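Two Thousand Ways to Pick Up a Rubber Band

The pitch for learned manipulation is that you stop writing rules and start collecting examples. I like the pitch. I have given the pitch, in a jacket, to people with money. What it leaves out is that somebody has to sit there and make the examples, and that a rubber band has no opinion about what shape it ought to be in.

Our project is called Ukura, and its first proper task was tidying: loose things go in the bin, the rest of the table stays as it was. Tarcísio Vasconcelos, who runs the collection side, set the target at 2,000 episodes. I asked him where the number came from. He said 500 sounded lazy and anything bigger would have required a meeting.

People outside the field assume the hard part is the model. The model trained over a weekend and needed nothing from me except electricity. The episodes took most of July. You drive the arms, you bring the gripper down on a resistance band, you get it or you don't, and you do it again with the band in some new and more insulting tangle. By late afternoon everyone's demonstrations get a little slouchy, and the model, a faithful student, learns the slouch.

Bands, bin and arms during collection:

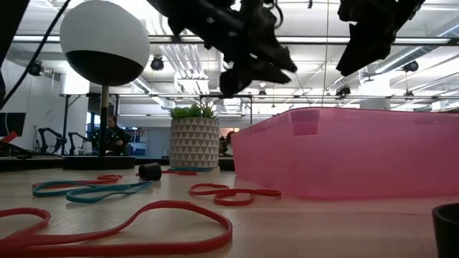
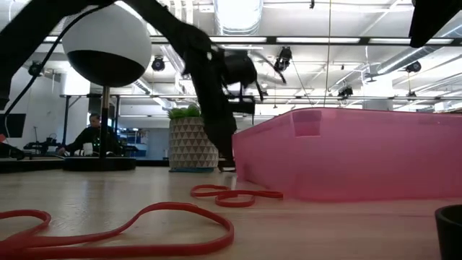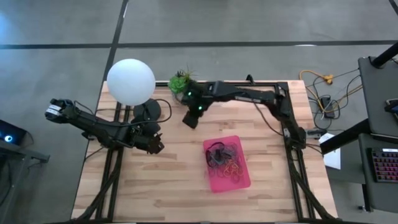 My complaint is with the word "diverse." Every grant report says the data is diverse. Ask how and you get a list of objects, as though swapping a teal thing for a red thing were a change in the universe. After our first 800 episodes we had plenty of colors and one habit: Sebastião Tavares always went for whatever was closest to him, and so did the policy. Put a band at the back and the arm would drift toward the front edge and hover over bare wood with great confidence.

Sebastião was offended when I showed him the plots, and then he did something sensible. He wrote starting positions on slips of paper, shook them up, and made us draw one before each episode. You pulled a slip, you laid the bands out accordingly, and you lived with it. Two of the slips were so awful that I tried to palm them. He had numbered them.

It slowed us down badly. The rate dropped, the dashboard went yellow, and I had to write a paragraph for our partners at Siltance on why fewer episodes per hour was good news. I'm still not sure they believed it. The dashboard has no column for whether an example teaches anything, so it cheerfully rates a day of near-copies above a day of hard ones.

The other fight is over failures. Tarcísio wants the fumbles kept. I used to delete them, on the grounds that you don't teach piano by playing wrong notes. I've come around halfway. A grasp that slips and gets retried is worth having, provided the retry is in there too. A grasp that slips while the operator is reaching for his coffee is worth nothing, and I would like it struck from the record, particularly as the operator was me.

So when a lab announces a dataset with an enormous number in the title, I've stopped being impressed by the number and started asking who chose the starting positions, and what time of day the last third was recorded. Usually I get a puzzled look and a link to the download page.

We are at it again this month with a second task, folding. Sebastião has already made the slips.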